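Zekix 봉형 핑거 (그리퍼 장착형, 단일 로드)
최종 업데이트: 12월

막대기를 팝니다. 상품명이 길어서 뭔가 더 있을 것 같지만 상자를 열면 막대기 하나와 장착 블록, 볼트 한 봉지, 접힌 종이 한 장이 나옵니다. 종이에는 조임 순서가 그려져 있고 그림이 작아서 노안이 온 분은 휴대폰으로 찍어 확대해 보셔야 합니다. 제조사에 크게 인쇄해 달라고 두 번 요청했는데 두 번째 답장과 함께 온 개정판은 글씨가 더 작았습니다.

Bravico에서 이 물건을 취급하게 된 것은 탁상 위에서 물체를 밀고 정렬하는 작업을 하시는 분들의 문의가 꾸준했기 때문입니다. 대부분은 두 손가락 그리퍼를 꽉 닫은 채로 밀고 계셨습니다. 저희도 오래 그렇게 했으니 뭐라 할 처지는 못 됩니다. 닫힌 그리퍼로 원기둥을 밀면 어느 날은 얌전히 앞으로 가고 어느 날은 옆으로 빠져나가는데, 손가락 끝의 납작한 면이 어느 쪽을 보고 있느냐에 따라 성격이 달라집니다. 손목 각도를 일일이 맞추면 해결됩니다. 손목 각도를 일일이 맞추는 데 질린 분들이 이 페이지의 독자입니다.

사양

전체 길이 133 mm (장착 블록 아래로 나오는 길이)
단면: 원형
끝: 둥글게 마감
권장 측면 하중: 5 N 이하
전기 연결: 없음 (그리퍼 본체는 24 V 전원을 쓰지만 막대기는 전기를 먹지 않습니다)
호환: Zekix 병렬 그리퍼, Estis 병렬 그리퍼 (어댑터 별도)
구성: 로드, 장착 블록, 볼트, 작은 그림이 그려진 종이

'전기 연결: 없음'을 굳이 적은 것은 "드라이버는 어디서 받나요"라는 문의가 실제로 들어오기 때문입니다. 펌웨어도 없습니다. 업데이트 알림도 오지 않습니다. 요즘 저희가 파는 물건 가운데 로그인을 요구하지 않는 몇 안 되는 품목입니다.

무엇과 비교했나

같은 팔, 같은 컨트롤러에 끝단만 바꿔 달아 가며 세 가지를 써 봤습니다. 첫째는 Zekix 병렬 그리퍼의 기본 손가락을 닫은 상태, 둘째는 Benítez의 고무 팁을 기본 손가락에 씌운 상태, 셋째가 이 봉형 핑거입니다. 밀기 동작은 다 합쳐 400회 넘게 돌렸습니다. 마지막 무렵에는 저희 중 누구도 육각기둥을 곱게 보지 않았습니다.

기본 손가락. 공짜입니다. 이미 달려 있으니까요. 납작한 면으로 정육면체를 밀 때는 셋 중에서 제일 낫습니다. 면과 면이 닿으니 블록이 돌지 않고 똑바로 갑니다. 문제는 방향을 바꿀 때입니다. 모서리로 닿는 순간 블록이 제자리에서 빙글 돌고, 그걸 바로잡으려고 손목을 돌리고, 손목을 돌리려고 팔을 들었다 다시 내립니다. 블록 하나 옮기는 데 팔이 하는 일이 너무 많습니다. 위에서 내려다보는 카메라를 쓰신다면 넓적한 그리퍼 본체가 물체를 통째로 가려 버리는 것도 감안하셔야 합니다. 손가락이 짧아서 본체가 물체 가까이까지 내려가기 때문입니다.

고무 팁. 촉감은 좋습니다. 책상에 놓고 손으로 만지작거리기에는 최고의 제품이었습니다. 밀 때 블록이 옆으로 미끄러지는 일은 확실히 줄었는데, 대신 블록이 팁에 달라붙듯 따라 올라오려는 기색이 있어서 키가 큰 조각은 팔을 들 때 가끔 넘어졌습니다. 집는 일과 미는 일을 번갈아 하실 분에게는 이쪽을 권합니다. Benítez 제품도 저희가 팔고 있으니 어느 쪽을 고르셔도 저희는 서운하지 않습니다.

봉형 핑거. 단면이 둥글어서 어느 방향에서 밀어도 닿는 모양이 같습니다. 손목은 그냥 두면 됩니다. 제어할 것이 평면 위의 위치와 높이로 줄어드니 조종기를 처음 잡는 사람도 금방 익숙해집니다. 블록과 한 점 내지 한 줄로만 닿으니 중심을 비껴 밀면 블록이 돕니다. 이건 고칠 수 있는 결함이 아니고 막대기가 막대기인 탓입니다. 세모기둥의 꼭짓점을 밀어 보시면 무슨 말인지 바로 아십니다. 반대로 블록을 일부러 돌리고 싶을 때는 이만큼 편한 것이 없습니다.

길이에 대하여

길이가 길면 그리퍼 본체가 작업면에서 멀어지고, 그만큼 카메라에서 물체가 잘 보입니다. 길이가 길면 또 끝이 휘고 떨립니다. 제조사가 어디쯤에서 타협했는지는 숫자를 보시면 되고, 저희가 보기엔 조금 욕심을 낸 편입니다. 팔을 급하게 세우면 끝이 잠깐 흔들립니다. 밀기 직전에 속도를 한 번 죽여 주면 실제 작업에서 문제가 되지는 않았습니다. 가속도를 최대로 올려 놓고 "왜 흔들리나요"라고 물으시면 저희도 드릴 말씀이 마땅치 않습니다.

장착 후에는 툴 좌표를 반드시 다시 잡아 주십시오. 기본 손가락의 값을 그대로 두고 하강 명령을 내리면 막대기는 작업판을 향해 아주 성실하게 내려갑니다. 저희 시험대의 판에도 그 성실함의 기록이 하나 남아 있었는데, 판을 뒤집어서 쓰고 있습니다.

높이는 어떻게 잡나

끝이 판에 닿을락 말락 하는 높이가 제일 좋다고들 하시는데, 저희는 조금 띄우는 쪽입니다. 판은 생각만큼 평평하지 않고, 특히 나무는 계절을 탑니다. 장마철에 잡은 높이로 겨울에 돌리면 한쪽 구석에서 긁는 소리가 납니다. 조각 높이의 가운데보다 조금 낮은 지점을 밀면 원기둥도 정육면체도 잘 넘어지지 않았습니다. 너무 낮게 잡으면 둥근 끝부분으로 밀게 되는데, 이때는 조각이 살짝 들리는 느낌이 있습니다. 옆면이 곧은 부분으로 닿게 하는 것이 요령입니다.

이동할 때의 높이도 따로 정해 두십시오. 조각 위를 넘어가는 높이와 미는 높이, 두 값만 있으면 웬만한 작업은 됩니다. 이 둘을 하나로 통일해서 프로그램을 단순하게 만들겠다는 분이 계셨는데 결과는 볼링이었습니다.
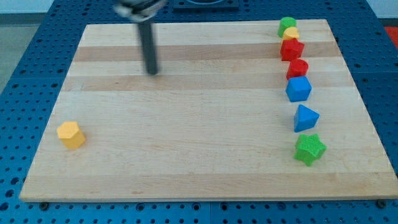
글: Benítez
(고무 팁 회사와 이름이 같습니다. 친척도 아니고 할인도 못 받습니다.)

시험대는 파란 타공 테이블에 단풍나무 집성판을 얹은 것입니다. 그 위에 올린 조각은 색이 네 가지, 모양은 원기둥부터 별까지 제각각이고, 작업자들은 이걸 '과자'라고 부릅니다. 오른쪽에 줄지어 선 것들과 왼편에 혼자 떨어진 노란 육각기둥 사이가 꽤 넓은데, 막대기의 장단점을 따지기에는 이런 배치가 좋습니다. 먼 거리를 밀면 방향이 조금씩 틀어지고, 그 틀어짐을 중간에 얼마나 쉽게 고칠 수 있느냐가 끝단의 실력이기 때문입니다.

육각기둥은 면으로 밀면 얌전하고 모서리로 밀면 제멋대로입니다. 둥근 막대기로 면 한가운데를 찾아 미는 것은 손으로 조종해도 어렵지 않습니다. 조금 돌아가면 반대편으로 살짝 옮겨서 다시 밀면 되고, 그때 손목을 돌릴 필요가 없다는 점이 기본 손가락과 비교해 가장 크게 느껴졌습니다.

별은 별도의 항목이 필요합니다. 오목한 곳에 막대기를 넣고 밀면 블록이 막대기에 걸려서 놀랄 만큼 똑바로 갑니다. 세 가지 끝단 가운데 봉형 핑거가 압도적으로 이긴 유일한 종목입니다. 별 모양 부품만 다루는 공장이 어딘가에 있다면 연락 주십시오.

조각끼리 바짝 붙어 있을 때는 어떤가 하면, 기본 손가락보다는 낫고 기대보다는 못합니다. 막대기가 가늘고 길어도 틈이 없으면 들어갈 데가 없습니다. 줄 끝에 있는 것부터 바깥으로 빼내고, 생긴 자리로 막대기를 넣어 다음 것을 떼어내는 순서가 무난했습니다. 가운데 것부터 꺼내려고 하면 줄 전체가 이사를 갑니다.

영상 쪽 이야기를 하나 덧붙이면, 막대기 색이 짙은 회색이라 밝은 나무판 위에서 위치를 잡기가 수월합니다. 어두운 작업면을 쓰시는 분은 끝에 밝은 색 테이프를 감아 보십시오. 다만 테이프를 감은 만큼 굵어지므로 밀기 오프셋도 같이 고쳐야 하고, 이걸 잊으면 이틀쯤 카메라 보정을 의심하게 됩니다. 저희가 의심했던 카메라에는 나중에 사과했습니다.

Estis 그리퍼에 달 때

어댑터가 필요하고 따로 파는 물건입니다. 왜 같이 안 넣어 주느냐는 질문에 제조사는 "고객의 선택권"이라고 답했습니다. 어댑터를 끼우면 유격이 조금 생기는데, 볼트를 대각선 순서로 조금씩 나눠 조이면 대부분 잡힙니다. 한쪽을 먼저 끝까지 조이면 막대기가 피사의 사탑처럼 서고, 멀리서 보면 멀쩡해 보여서 더 곤란합니다. 직각자를 한 번 대 보시기 바랍니다.

Estis 쪽은 전원을 켤 때 손가락을 한 번 벌렸다 닫는 초기화 동작을 합니다. 봉형 핑거를 단 상태에서는 이 동작을 설정에서 꺼 두십시오. 끄지 않아도 고장이 나지는 않았지만 소리가 듣기 좋지 않습니다.

이런 분께는 권하지 않습니다

물건을 집어야 하는 분. 당연한 말 같지만 반품 사유 1위가 "집히지 않음"입니다. 막대기 하나로는 젓가락질이 안 됩니다.

무거운 것을 미는 분. 권장 하중을 넘기면 부러지기 전에 장착 블록이 먼저 돌아가도록 되어 있는데, 돌아간 것을 모르고 계속 쓰면 좌표가 전부 어긋납니다. 장착 블록 옆면에 펜으로 선을 하나 그어 두면 돌아갔는지 바로 보입니다. 제조사 설명서에는 없는 방법이고 유성펜이면 충분합니다.

천이나 종이처럼 흐물거리는 것을 다루는 분. 밀면 밀리지 않고 주름이 집니다. Benítez 고무 팁으로 가십시오.

주문과 반품

재고는 대체로 있습니다. 로드만 따로, 장착 블록만 따로 주문하실 수 있고 볼트는 요청하시면 한 봉지 더 넣어 드립니다. 장착 흔적이 있는 제품도 휘지 않았다면 반품을 받습니다. 휘었는지는 평평한 유리 위에 굴려서 확인합니다. 유리 위에서 덜컹거리는 막대기에 "처음부터 이랬다"는 쪽지를 붙여 보내시는 경우가 있는데, 출고 전에도 같은 유리에 굴려 봅니다.

툴 좌표 설정 파일은 주문 확인 메일에 같이 나갑니다. Zekix 컨트롤러용과 Estis용이 따로 있으니 파일 이름을 확인하고 여십시오. 잘못 열면 z값의 부호가 반대이고, 그럴 때 팔은 천장 쪽으로 갑니다. 판 쪽으로 가는 것보다는 낫습니다.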